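Folding for the shelf: collared shirts
Speaker notes, Hefin Gittins, Kullcombe textile handling session

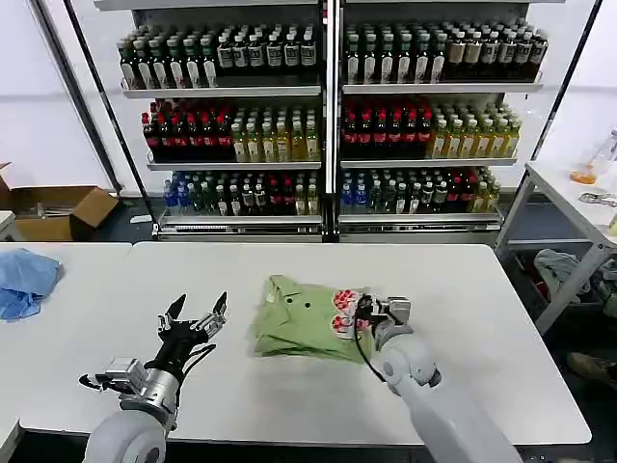 Slide 1. Light green shirt, folded, on the white work table.

Timing: 15 minutes including questions. Handout goes out at the end.

Start with the target shape. A rectangle, collar at the top and centered, button facing up. Edges do not need to be sharp at this stage. Point to the collar on the slide, then to the print on the right side. Prints are a useful reference for checking whether the fold has drifted.

Surface. White tables pushed together leave a seam. Keep the garment clear of it. Fabric catches there and the lower layer shifts without the upper one.

Sequence used at Marham: face down, sides in, sleeves back along the body, hem to shoulder, turn over. Vesela Popescu's group at Skostham folds in thirds from the hem. Both give the same footprint. Thirds gives a thicker stack, so fewer per shelf.

Mention the light blue cloth at the left of the table. Crumpled items stay to the side and are shaken out before folding. Do not press creases flat by hand.

Stack height: 7 shirts, then start a new pile. Alternate collar direction every 2 if the pile leans.

Figures from the August trial: 475 shirts, one table, no change of method partway. Brittany Leclerc has the full sheet if anyone asks about refolds.

Next slide: sleeves.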